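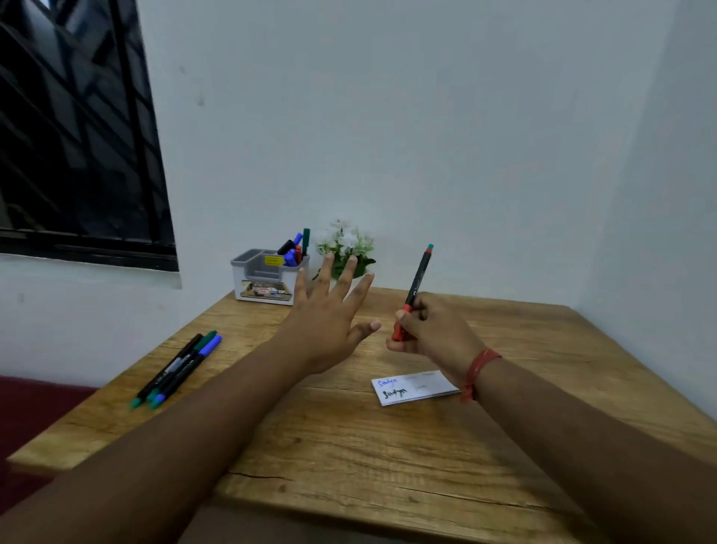
Do robots take people's jobs? I get asked that one a lot, usually by somebody's little brother at a birthday party, and usually while I've got a mouthful of cake. So I'm going to answer it properly, and I'll do it by telling you about the place where I work.

My name is Roman Laskowska and I work at Sosico, in a town called Pendport. We pack school and office supplies: pens, rulers, glue sticks, notebooks, all the stuff that ends up at the bottom of your bag. When I started, everything was packed by hand. I stood at a long bench, picked up pens, put them in a box, shut the box and picked up some more pens. On a busy day I walked so far between the shelves and the bench that my feet hummed when I got home!

Then the company bought a machine we call the Limport. It has an arm with a shoulder, an elbow and a wrist, a bit like yours, and it can fill up to 20 boxes a minute. It never gets bored, because it hasn't got anything to be bored with. It just does what its program tells it.

Picking up a pen sounds easy, doesn't it? Try it slowly. Your fingers know how hard to squeeze, your thumb slides into the right place, and your other hand is probably off doing something else altogether. Now write your name. You press a bit, you tilt a bit, and you don't think about any of it. A robot has to be taught every scrap of that, and sometimes people teach it by doing the job themselves, over and over, so that a computer can learn from how their hands move. Two people never hold a pen in quite the same way, so it helps to learn from lots of different hands.

So what happened to us? Well, I was worried, I'll admit it. There were 15 of us on the benches, and now there are five. Most of the others moved to different jobs in the building, and a couple left because they didn't fancy the new ones. I missed them (I still do — our tea breaks were very loud). It wouldn't be fair to tell you that a robot changes nothing.

My own job changed too. I had to go on a course in June and learn how to stop the arm safely, how to clean its grippers and how to read the messages on its screen. Some of those messages are very rude, if you ask me. "OPERATOR ERROR" means me!

These days I look after the tricky orders. One shop, Wouters, likes a handwritten name card in every box, and we do those ourselves. I also spot things the arm misses, like a lid that isn't clicked on properly or a green pen that's sneaked in with the blues.

My back feels better and my feet have stopped humming. But I do have to concentrate harder than before, and when the machine gets stuck everybody looks at me.

If a grown-up you know works with machines, ask them which bit of their job they'd love to give to a robot, and which bit they'd never hand over. I'd keep the name cards. My handwriting's terrible, but I like doing them.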